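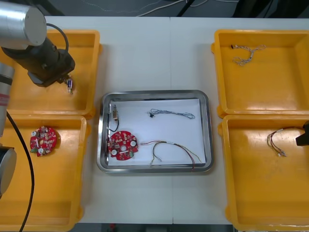 Does putting every part in its own colored tray cut down on sorting mistakes?

It helps with some of them, mostly the ones you were going to catch anyway. The mistakes that cost money are between parts that look nearly alike, and a bright tray does very little for those.

We have been hearing the opposite for a while. The Ruleo people say it in their leaflet, the Hrubý catalog says it in two places, and at the Comivmont spring show it was printed on a banner over a stand that sold, as far as we could see, trays. So this month's bench item is about trays, and about what we think they are good for after living with a set of them at Werkbridge.

The layout we settled on is plain enough. Four yellow plastic trays go on a white table, two on the left and two on the right, with one rectangular stainless steel tray between them. The steel tray gets a sheet of white paper. Mixed parts start in the middle and end up at the sides, or the other way around if you are making up sets. The work is round red circuit boards and a handful of little parts with wires on them, small solenoids among them, and we sort them for rework and for reuse.

Nothing there needs a brochure. A person with four baking pans and a cookie sheet could set it up before breakfast. Still, some of it works better than we expected and some of it works a good deal worse, and since we were quoted 2,695 for the full Ruleo bench package (mats, dividers, label holders, a little rail to hang the label holders on), we thought readers might like to know which is which before their own quote shows up.

First, the color. Yellow is supposed to "focus the eye." Maybe so. What we noticed is that a red board on a yellow floor is very easy to find, and a black wire is too. A small part with a shiny metal tip is another matter. Under strong overhead light the yellow floor has a bit of gloss to it, and small bright things get lost in the glare unless you shift your head. We asked whether the trays came in a dull finish. They come in a dull finish at a higher price. That answer told us more about the product line than the leaflet did.

The paper in the steel tray turned out to be the best idea on the table, and it came with neither package. Bare stainless throws back every light in the room. Cover the bottom with a plain white sheet and the parts just sit there looking like what they are. The sheet also keeps things from skating around when you slide the tray over, and when it gets grubby you throw it out. Printer paper is fine. We have a ream of 500 sheets on the shelf that will outlast the building. Hrubý sells "tray liners." We held one up to the window next to a sheet of printer paper and could find no difference except that the liner had a fold in it.
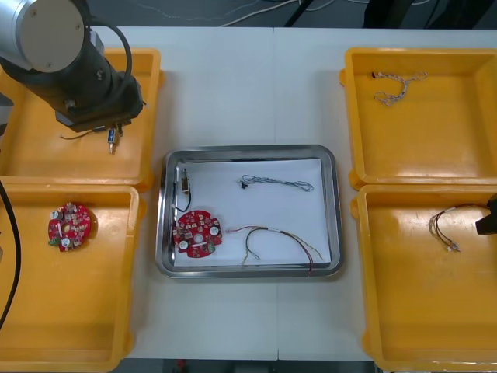

PARTS WITH WIRES

Anyone who has only sorted screws will tell you that sorting is a matter of good bins. Screws are polite. They go where you drop them and they let go of one another. A part with a wire on it behaves more like a coat hanger.

Every wire we deal with has a curl to it, and no two curls are the same. Lay a part down in a shallow tray and the body stays put while the wire goes wandering off over the floor of the tray toward whatever else is in there. Put a second part in and they get acquainted. By the time there are four in one tray you are lifting one and watching another come along for the ride, and if the leads are thin you have also just put a tug on a joint that was never meant to be tugged.

The selling point of a shallow tray is that you can see everything and reach everything. True, and we would not go back to the deep bins. But shallow sides also mean a springy wire can climb over the rim, so the part that was "in" the tray is now half in it. Dividers are the official answer. We tried dividers. With straight-sided parts they are fine. With wires, you end up with a body in one compartment and its tail in the next, and a second person coming to the bench has to work out which compartment you meant.

What did help was boring. Put the part down body first, let go, then lay the wire flat and away from the middle of the tray. Have every wire run to the same side. It takes a moment longer on the way in and saves far more on the way out. We have never seen this in anybody's leaflet, probably because there is no way to charge for it.

The other thing that helped was keeping the boards away from the wired parts altogether. A populated board is all little edges. It has holes and notches in it, and a thin wire will find one of them sooner or later. One tray for boards, laid flat, with nothing else in it. We get pushback on this from people who like a full tray, on the grounds that a tray with a single board in it looks like wasted table. Fine, it is wasted table. Table is cheap next to a lifted component. 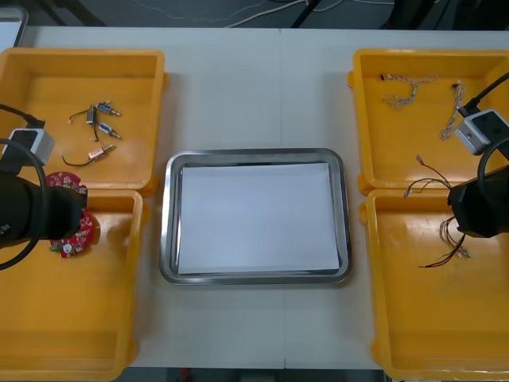 And a full tray is a slower tray, whatever it does for the look of the place. We kept a tally for seven weeks on the old bins and then for the same stretch on the trays, and the handling of wired parts only got better once we stopped piling them up. Before that, the new trays performed just like the old bins, except that we could see the tangle more clearly.

About that tally. The show banner promised fewer errors, with a bar chart, and no word on what had been counted as an error. We were stricter with ourselves. In the tray period we put through 1,256 sets, and we wrote down every time a part ended up in the wrong tray and stayed there long enough for somebody else to find it. We are not going to print the result as a percentage, partly on principle and partly because the bench crew was different for some of it, the light was better for some of it, and everybody knew they were being watched for all of it. The number went down. We would be surprised if the trays were the main reason.

When we looked at the slips, nearly all of them were the same slip. Two parts of similar shape, one a bit longer in the body or with a different tip, went into the same tray. Color had no bearing on it. Tray position had no bearing on it either. The person picked up a thing, believed it was the other thing, and placed it very neatly where the other thing goes. You could have had gold trays.

The fix was to put one known good part of each kind at the top corner of its tray at the start of the shift and leave it there. When in doubt, hold yours beside it. Ruleo sells printed reference cards for this purpose. A card is flat, and the differences we care about are in the round.

We should be fair about the steel tray, since we have been rude about nearly everything else. It has rounded corners inside, so small parts don't wedge themselves in. The rim is raised and smooth, and it is heavy enough to stay where you left it. Ours came from a restaurant supply store and we have no complaint about it. The version in the Hrubý catalog is described as "process grade," a phrase we asked about by email in January and are still asking about.

The yellow trays are decent trays. They are light, they wipe clean, they line up against each other without fuss. If you need trays, buy trays.

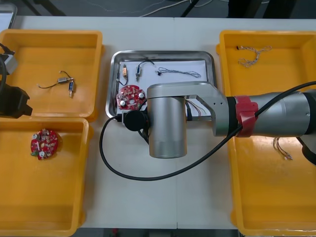

WHAT WE WOULD SKIP

The label rail. It puts the label at the back of the tray, which is the one place your hands and sleeves are always covering. A strip of masking tape on the near rim reads better and peels off when the job changes.

The dividers, for anything with a lead on it. Keep them for connectors and hardware.

The floor plan. Both vendors will send one, and both plans assume that the bench never changes jobs and that everyone who uses it reaches the same distance. Our middle tray has moved a hand's width since we began and it will probably move again.

The numbered stickers. After a few days people say "top left" and "bottom left" anyway, and the numbers only start arguments about whether you count across or down.

WHAT WE WOULD KEEP

The middle tray with paper in it. The sample part in the corner. A tray for boards that holds boards. Wires all to one side. Enough bare table between the trays that a hand can come down without brushing the next one over.

We would also keep one tray for "don't know." The consultants hate this. They say it turns into a junk drawer, and they're right, it does, if it is never emptied. We empty ours at 4 p.m. Before we had it, the don't-knows were being guessed at and put away as if they were known, and those are the ones that come back to you later inside somebody's finished unit.

Several readers have written to ask whether the full package is worth it for a small shop. We passed on ours. If yours comes with a trial period, take the trial, use the trays, leave the rail in the box, and keep your own tally from the old setup first so you have something to hold up against the bar chart. Send us what you get, including the dull results. We would like to print somebody's numbers next month that did not come off a banner.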